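Flodex Hand Gripper, Student Set
Item 2385

Flodex is a gripper that you hold in your hands. It has two fingers with blue rubber pads, and the fingers open and close the same way as the ones on our robot arm, Alis. A student picks up small things with it, and the recording is later used to teach Alis the same movement. You do not need to know programming to use it. New members of the club usually start with Flodex in their first week.

What you get when you borrow the set

Two grippers, one for each hand
Spare blue pads, 4 pieces
A small hex key for the finger bolts
A charging cable (please return it, we have lost too many)
A carrying bag
A printed task sheet

The set can be borrowed by every student who is in the club or takes the robot class. The loan is for 3 weeks. If the set is free after this time you can extend it once, just write to us before the last day. Students who prepare for the Bremia sorting contest in May have priority from the spring break on.

Which tasks are good for it

The sorting task is the one we recommend first. Put a shallow box on a soft surface and choose a few light things from home. Pick up one thing, move it out of the box, put it down, open the fingers fully, and go to the next. Slow movement gives better recordings. Thin and crinkly things are more difficult than they look - foil and plastic film bend away when the pad touches them - but the contest has such items, so please practice them too.

Do not lift anything heavier than a full cup of water. Do not use the grippers with glass, liquid or sharp tools. When a pad becomes dusty it starts to slip, and then you should clean it with a damp cloth and let it dry before you continue.

Recording and upload

The recordings are saved in the gripper and you copy them with Cai, our upload program. Cai runs on the computers in the lab and also on your own laptop. A normal practice session takes about 4 minutes of upload for each gripper. Please give every session a name which says the task and the objects, for example "sorting, foil and fabric". Sessions with no name are deleted at the end of the term.

Sorting practice with a white box on gingham cloth
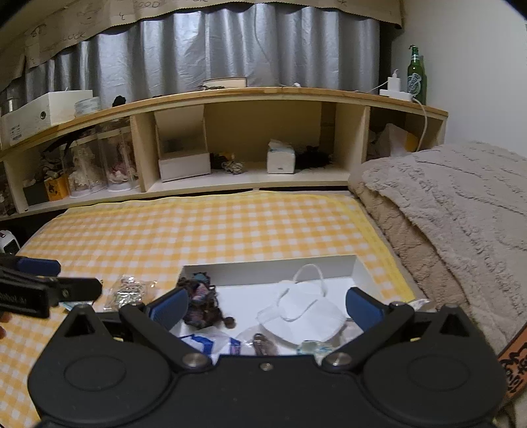
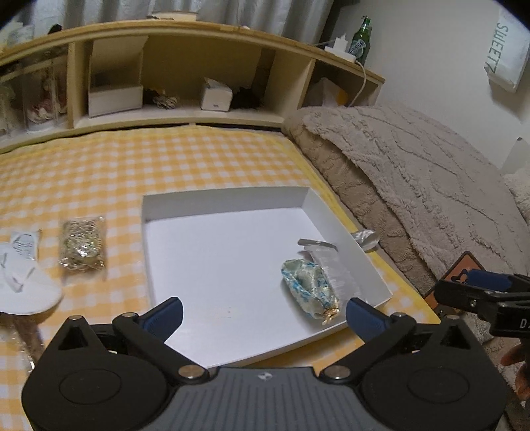
Student Robotics Club - Equipment Loans

Before you return the set, check that the silver bolts on the fingers are tight and that both grippers are charged. If something is broken, tell us and do not try to glue it. We do not ask for money for normal wear.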